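Unit 6: Evaluating a packaged bench arm
Course handout, revised November 9, 2023
Prepared by Samina Minhas

The Skaldale is sold as a bench kit: arm, gripper, controller and one year of support. Gremiswood quotes part number 1301 for the education bundle. The review copy of the data sheet claims 300 cycles between recalibrations. Treat this as a vendor figure until your own log supports it.

6.1 Cable routing
The kit is shipped without cable guides. Before the first powered move, trace each cable from the arm to the edge of the bench and check that it clears the work area at full reach. A cable lying across the mat counts as an obstacle and must be entered on the layout sheet.

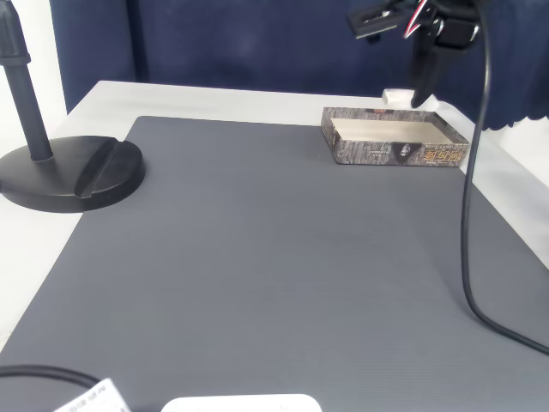 Noeline Partington objects that this puts a product fault on the student's sheet. In her view a kit at this price should come with a guide chain, and the mark should be deducted from the vendor's score under "completeness". Her point is accepted for the review form. The layout sheet stays as it is.

6.2 Gripper check
Command open and close 100 times with no load. Record any cycle in which the fingers fail to reach the set position. Nearly all faults logged in February were traced to the homing routine.

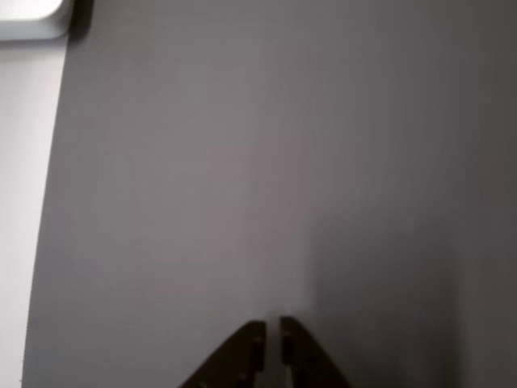
Finger alignment is assessed separately from repeatability, and the two scores are not averaged. Set the jaw to a small opening and sight along the gap from the wrist side. With a plain grey surface behind the fingers, the straight inner edges are easy to compare, as is any difference in how far each tip reaches. Enter the tip offset in millimetres, with sign, right finger relative to left.

6.3 Submission
Attach the cycle log, the layout sheet and the review form. Late logs go to Aarne Mustonen.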